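Chapter 4
Two Arms on One Rail

What you will need for this chapter: the single arm from Chapter 3, working; a second arm of the same kind; a rail long enough for both; a free evening, then several more.

Most people who finish one arm want a second. Before you order the parts, ask what the second arm is for. If the answer is that two arms can do what two hands do, look at your own hands for a day. One of them spends most of its time holding things still. A clamp does that too, and it never needs calibrating.

Despina Crăciun, whose build is followed through the next three chapters, kept a log of her first month with two arms in the shared workshop at Eltedden. She recorded 700 attempts at moving an object from one place to another. Her early entries are full of successes. Her later ones are stricter, and the success rate drops, although the machine had been left alone. She had stopped counting the times she nudged the object back into reach. Keep that in mind when you watch anybody's demonstration, including your own.

The kit she started from, sold as the Prereck, promises "coordinated handling out of the box." What came in the box was a bag of servos, two controller boards and a leaflet. The coordination was up to her. Each arm knew the angles of its own joints and had no idea the other one existed. Bolting both to the same base fixed the distance between them and did nothing else to introduce them.

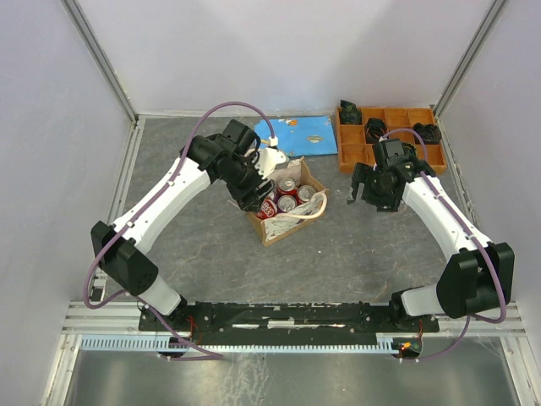
Fixing that distance is still worth doing well. Two arms clamped separately to a bench will creep, and a position that was safe on Friday may put one wrist into the other the following week. With a shared rail you measure once, write the figure down, and check it when something goes wrong. Crăciun's controller software, Grostik, asks for it during setup and accepts any number you type, sensible or otherwise. She typed hers in with a digit missing and lost an evening to it.

Cables deserve the same suspicion. Leave enough slack for the joint at its farthest reach, then move the arm there by hand, power off, and look. A cable that is long enough at rest tells you very little. A cable that is too long will find a gripper to get caught in.

You will also read that soft or crumpled items are a matter of more practice data. Perhaps they are. In the builds we have looked at, cans and boxes went reasonably well and anything that folds went badly, and adding a second arm mostly gave the cloth something else to snag on. Section 4.6 returns to this with less optimism than the kit makers.

4.1 Before You Power the Second Arm

Work through these steps with the supply switched off.

1. Measure between the two base joints, center to center. Write the figure on tape and stick it to the rail.

2. Give each arm its own address. Two servos answering to the same number will both move.

3. Swing each arm by hand through its full reach. Mark the area both can get to. All your collisions will happen there.

4. Set the speed limit to 30 percent in Grostik and leave it there until Section 4.4.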